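Recording kitchen demos in simulation without losing your mind

I've been teaching our Torneck project's arm to tidy a kitchen for a while now, and most of the work is me, a controller and a very large mug of tea. If you're about to record your own set of demos, this is how I go about it.

Start with one task and write it down in a single plain sentence. Mine was "pick up the fork and put it on the plate". Every demo in that folder does exactly that, and if I grab the knife by mistake I bin the run (yes, even when it looked brilliant!).

Next, scatter your objects. I let the script drop them anywhere on the island or the back shelf, and I keep the clutter in. A learner that has only met a bare worktop gets horribly confused by a loaf. 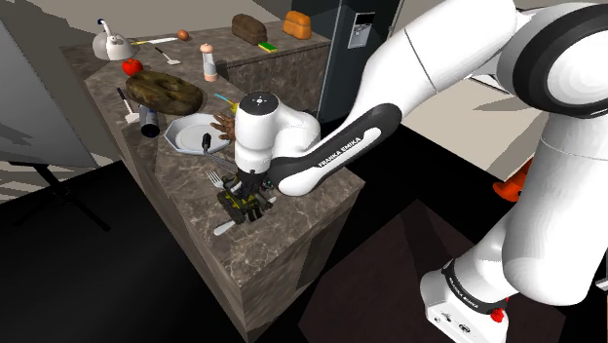

Paraskevi Katsaros

Before you press record, bring the gripper over the cutlery with its fingers pointing down and have a look from a second angle. Forks and knives are thin, so a grasp that's a touch too high closes on nothing. I come down slowly for the last bit, pause, close, pause again, then lift. Those pauses feel silly but they make trimming so much easier later.

Save after every run and reshuffle. I do 34 in a sitting, then stop, as my hands get sloppy and the model learns sloppy too. Konrad keeps going until 800 are done, but he's tougher than me.

Last job: play back nine at random at double speed. If any of them wobble or wander off, check the ones recorded just before and after as well.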